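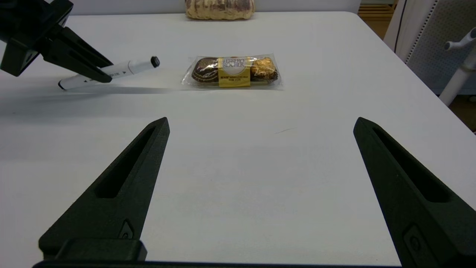 Marker held by the left gripper, chocolates and the swirl loaf on the table.

Search this site
Enter keywords

Notes from the bench: keeping Drundov in shape

Hello again from the Otthorpe end of the building! Lauri Hirvonen asked me to write up what I do to the two-armed cell we call Drundov, mostly so he can stop texting me when I'm on vacation. So this is my routine, such as it is.

I start with the fingers. They're the long black pointed ones with the slot down the side, and I like them a lot, but they do work loose. Every 46 hours of running I go over the screws with a short hex key and feel for play. If you can wiggle a finger by hand, it's already too late and your grasps have been drifting for a while. I had one last June that I blamed on the software for two whole afternoons (sorry again, Segundo) before I thought to grab the thing and shake it.

Then the tips. Close them slowly on a strip of paper and pull. You want the same drag on both arms. If one side lets the paper slide out, loosen the finger, square it up against the bar and try again - and please don't just crank up the closing force, we've been there, and it was hard on the groceries.

After that I do the wrist cameras. Wipe the lens with the gray cloth, never your sleeve, and open the fingers all the way. Both tips should show in the picture and sit at the same height. If they don't, either the camera bracket has been bumped or you put a finger back crooked, and you get to find out which.

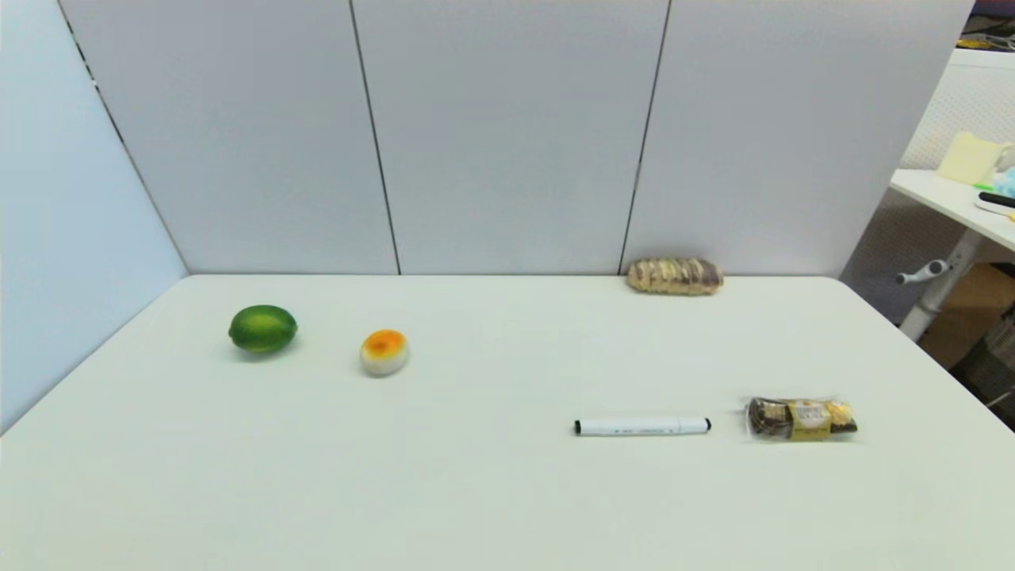

The tabletop check comes last and it's the part I enjoy. I put out a mix of things that are awkward in different ways - the lime wants to roll, the little egg toy is small, a marker is skinny, and anything in clear plastic throws shine all over the place. The swirl bread goes way at the back against the panels, partly as a reach test. Each arm picks up and sets down whatever is on its side, then we shuffle everything and go again. I write down the misses in the Zulley book (green cover, top drawer, please put it back).

Don't tidy the layout into neat rows, by the way. Lauri likes rows. Rows tell you how it does with rows.

The cycle counter on the left gripper read 1,376 when I did this on 3rd December. At 2,000 I'll pull both sets of fingers and swap them for the new ones from Aaltonen, and I could use a second pair of hands for that. Segundo Tello has said yes if there's coffee. Figure on 57 minutes a side, most of it spent looking for the screw you dropped.

Couple of small things before I go. The scuffs on the white table mostly come off with a damp rag, so leave the strong cleaner in the cupboard. If you hear a tick when the fingers open, write down which arm and which direction and leave it for me. And whoever has the short hex key, I'd love to see it again, it's the one with red tape on the handle.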